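Threads > Home & Small Spaces > Sunita Bajpai

4 min read

1/ Okay, small-apartment people, tonight's thread is about the metal hook stand and why I have become a person with opinions on hook stands. Get a snack.

2/ Background for the new followers: our entryway is a strip of wall between the front door and the bathroom. For years everything that came off a body (keys, lanyards, necklaces, the dog's second-best leash) went into one bowl. The bowl won. I have untangled the same two chains so many times that I know them personally.

3/ So back in October I started a tiny project called Get Rid Of The Bowl. Rules: nothing drilled, nothing that takes up more space than a dinner plate, and no more than $60 total. My landlord at Skedberg charges for holes and I'm not doing that again.

4/ First try was adhesive hooks. Fine for keys! Terrible for anything with a heavy pendant, and they let go at 3 in the morning with a sound like a burglar who is bad at it.

5/ Second try was a tray with compartments from Lammers. Very pretty, I still have it, it holds tea bags now. A tray is just a bowl with rules, and I didn't follow the rules.

6/ Third try was going UP. A round base, one pole, hooks at the top. It uses a little circle of table and then all that air above it that wasn't doing anything anyway. My friend Margarida Leitão has been telling me this since we shared a dorm room, so yes, Margarida, fine, you may screenshot this one.

7/ The kind I mean has a shallow mirror-like base, a slim brushed-steel pole, and then a flat ring up top with four curved hooks fanning out like a star. Plus a little acorn-shaped finial, and I'm sorry but the acorn is what sold me. I'm easy. Put an acorn on a thing and I will buy the thing!
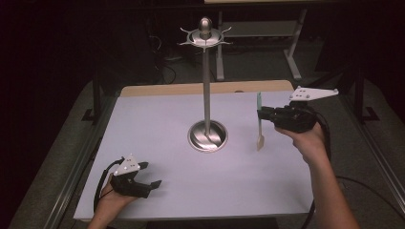
Sunita Bajpai
Small-space organizer and serial rearranger

8/ Four hooks sounds stingy, I know. I went back and forth with a seven-hook version for ages and I'm so glad I stayed with four. With more hooks you hang more, and then you have a metal bush. Four makes me pick. Mine are: keys, work lanyard, the long necklace, and one hook for guests or for whatever I'm about to forget.

9/ Let's talk shiny bases, because several of you asked in the replies. Yes, they catch every bit of light in the room and throw it back at you in a big curvy streak. I love it in the evening with the lamp on. If you hate fingerprints, get a matte one and live in peace. I wipe mine with a dry cloth when I remember, so, before my mother visits.

10/ Placement! Put it dead center on a pale surface first and look at it from the doorway before you decide where it lives. Mine looked elegant in the middle and completely lost shoved up against the wall. It ended up a hand's width in from the edge, which is also where I stop hitting it with my sleeve.

11/ Weight question from Minoru Yokoyama, who has cats: load the hooks opposite each other. Keys across from lanyard, necklace across from guest hook. If you put everything on one side it leans, and a leaning thing is an invitation if you're a cat.

12/ Can you hang a coat on one of these? On a tabletop one, please don't. A scarf, a light one, folded over twice. I tried a wet umbrella and I'd like to not discuss it.

13/ Total damage: stand, felt dots for under the base, and one very small dish for coins. Came in under the $60 and I have change for a pastry. The bowl has been reassigned to lemons.

14/ One thing I haven't solved is earrings. Hooks do nothing for studs. Somebody suggested a strip of ribbon tied around the pole and I'm going to try it this weekend, will report back in this same thread so you don't have to hunt for it.

15/ Tell me what's on your hooks! And if you still have a bowl, show me the bowl. No judgment, I had one for seven years.

838 likes · 60 comments · Share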